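Last updated: 26 January 2018
Filed under: Course handouts > Home Organisation > Unit 2

Unit 2: Small things on a dressing table

This unit deals with the small items that collect on a dressing table or bathroom shelf. Bring notebooks. Chia-jung Yen takes the Friday group and will use the same sheet.

Start by clearing the surface completely. Wipe it, then sort what came off into daily, weekly and hardly ever. Only the daily group goes back on top. The weekly group goes in a drawer or a lidded box, and the rest needs a decision before the next session.

Brushes

A brush has a head and a handle, and most people store it by whichever end fits. Lay it flat with the bristles facing up, or stand it handle down in something heavy enough not to tip. Pull the hair out first. Wash plastic brushes in warm soapy water and dry them bristles down — water left in the base will smell.

Shape and colour

Things of one colour look tidier together, even when their shapes differ. Pale blue and cream are easy to keep together. Try it with two or three pieces before you buy any trays.

Light blue and cream pieces: 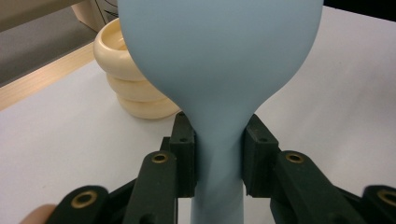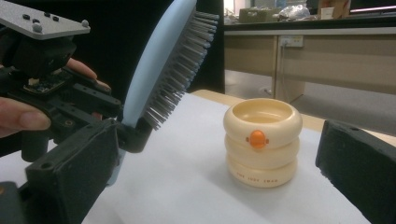
For next time, choose one surface at home, no longer than 20 inches, and draw it before and after sorting. Label the items. A rough pencil plan will do. Hand it to Graça Lobo at the start of the session.

Related handouts
Unit 1: Drawers and dividers
Unit 3: Bathroom shelves
Reading list for April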